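Folding Tips From the Laundry Study

The Liltia group has put out the results of its T-shirt folding work, and a fair amount of it is useful to anyone with a basket to get through. The study was set up to find out which demonstrations teach a robot to fold clothes best. People folded shirts in ordinary bedrooms using a pair of hand-held grippers, one in each hand, and a program was then trained on the recordings.

The group kept 354 recordings in all. Of those, 238 started from a crumpled shirt and the rest from one already laid flat. The training was done twice, once on everything and once on a set of 183 picked for having a clear order of steps. The smaller set gave the better folds. The robot trained on it dropped fewer corners and stopped less often in the middle of a shirt.

Most of what made a demonstration good also makes folding by hand quicker.

Find the hem first
Shirts picked up by whatever part was on top took longest to sort out. The better demonstrations looked for the bottom hem, took hold of one side of it, then followed the edge along to the other side. With the hem held at both ends the rest of the shirt hangs more or less the right way. This works on pillowcases too.

Pull, then put down
A crumpled shirt won't flatten by patting. Hold two points, draw them apart until the cloth between them is straight, and lower it while it is still under light tension. Let go of one side at a time. In the recordings where both sides were released together, the cloth often crept back toward the middle and had to be done again.

Take a small pinch
A big handful of cloth feels safer but it puts creases in the part you are trying to smooth. Take only enough to hold. For a thick seam, pinch just beside it. Thin jersey is the exception - it slips, so take a little more.

Use the bed, but tighten the cover
A soft duvet gives under the shirt and leaves ridges that show up in the fold. Table folds came out squarer in the Liltia results. If the bed is what you have, pull the cover tight over the part you are using, or lay a bath towel down. 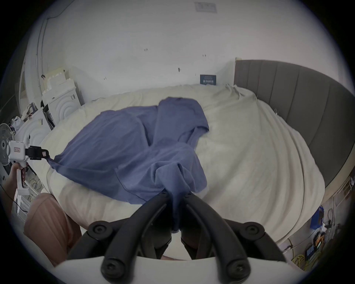 Sleeves come after that. Fold each one straight across the back of the shirt before bringing the sides in. A sleeve left twisted makes a lump that no amount of pressing will get rid of, and it was the most common fault in the robot's own attempts.

Keep the same order
Mixed orders hurt the training more than slow ones did. A shirt folded sides first one time and bottom first the next taught the program very little. The same goes for a household where several people put the laundry away. Agree on one order and the stacks will match.

A note on the limits: all the shirts were short-sleeved cotton and the robot was tested on only 20 of them, none with buttons or a collar. The group plans to try towels and children's clothes next. I fold towels in thirds and will keep doing so until they report.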